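Zatholm opens its shared laundry room to families on the hill

29 Aug 2021
By Yoon-hee Joo, Cevell Housing press desk

Cevell Housing is delighted to announce that the new shared laundry room at Zatholm is opening its doors to residents, after a good long while of planning, measuring, and more cups of coffee than we care to remember. The room serves all 216 apartments in the two Zatholm buildings, and everyone who holds a resident card may use it as often as they like.

The idea goes back to January, when Si-eun Wi of the residents' office invited people to write in about what they missed most in their homes. A great many of the letters were about laundry – bedspreads that wouldn't fit in a small bathroom machine, winter coats, the heavy curtains that come down once a year and then sit in a bag by the front door. We read every one of those letters, and we are very grateful to the people who took the time to send them.

"My own family used to carry our blankets down the hill and back up again, so I know just how much this will mean to people," said Si-eun Wi. "I keep hearing from neighbors who have a comforter ready and waiting, and I can't wait to see them come in."

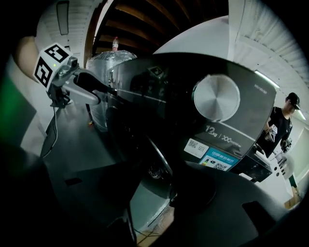 Large loads welcome

The glossy black washer is marked 12kg, a size we chose with bedding and big family loads in mind. It has a round silver control knob, and its blue-and-white energy label has been left on the front for residents who like to read such things before they press start. Please don't peel it off!

Residents are asked to bring their own detergent and to shake out pockets at home. Small rugs are fine, while rubber-backed mats should stay upstairs. Bookings are made in slots of two hours through the Helmy resident page or at the office desk, and a slot can be moved up to 20 minutes before it begins.

Johannes Mnguni, who looks after the Zatholm buildings for Cevell, will be on hand throughout opening week to walk people through the settings. "Come with your questions and come with your washing," he said. "We have plenty of time, and I would much rather show somebody twice than have them go home with a gray tablecloth."

There is no charge during the first month. After that, the cost of each wash will be added to the regular household statement.

For more information, residents may call the Zatholm office at extension 2804 and ask for Dong-hyun Bae.

Related news
Flirketti courtyard benches return after repainting
How to book a guest room at Zatholm
New opening hours at the Cevell residents' office

Last updated: same day, with corrected office extension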